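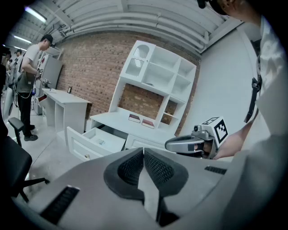

Operators at the wall desks, Ernonel floor, drawer open.

Section 4 of the handling standard ran to 17 clauses, and Lemlem Feyisa had written all but one of them. Clause 9 belonged to Radosław Domański. It read: "The drawer shall be left as the next operator expects to find it."

"Expects is not a measurable condition," Lemlem said.

"It's the only condition that matters," said Radosław.

She had the log open. Dedora, the client, required 300 accepted runs per task, and a run was accepted when the start state matched the sheet. The sheet for the book task gave a desk, two books and a drawer. It did not say how far apart the books should lie. Hawi Mersha left a wide gap. Asabe Fashola left a narrow one. Both had passed review for weeks.

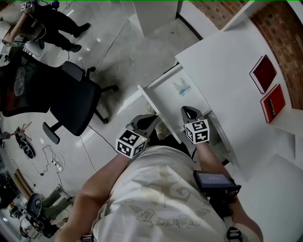

The question, then, was whether to fix the gap at a number. Lemlem proposed 15 centimeters, with tape marks on the desktop. Radosław objected to the tape. A model trained on tape would learn tape, he said, and would be lost in any house that had none. She wrote this down under Comments Received.

"Then we specify a range," she said.

"Who measures it?"

"The operator."

"With what hand?"

She considered this. An operator wearing two grippers could not hold a ruler. Clause 6, which was hers, prohibited removing a gripper between runs without recalibration — about two minutes each time. She did the arithmetic on the back of the draft and did not like the result.

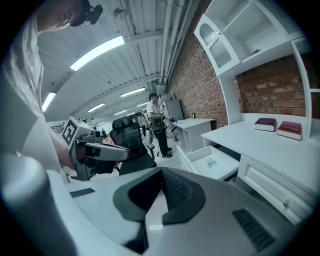
Asabe came over on her break and asked what they wanted her to do with the books.

"What do you do now?" Lemlem asked.

"I put them where someone would have left them."

Radosław said nothing. Lemlem struck out "expects," wrote "might reasonably leave," struck that out too, and restored the original word. In the margin she added: verification by second operator, every tenth run. Then she initialed clause 9 and turned to clause 10, which concerned chairs.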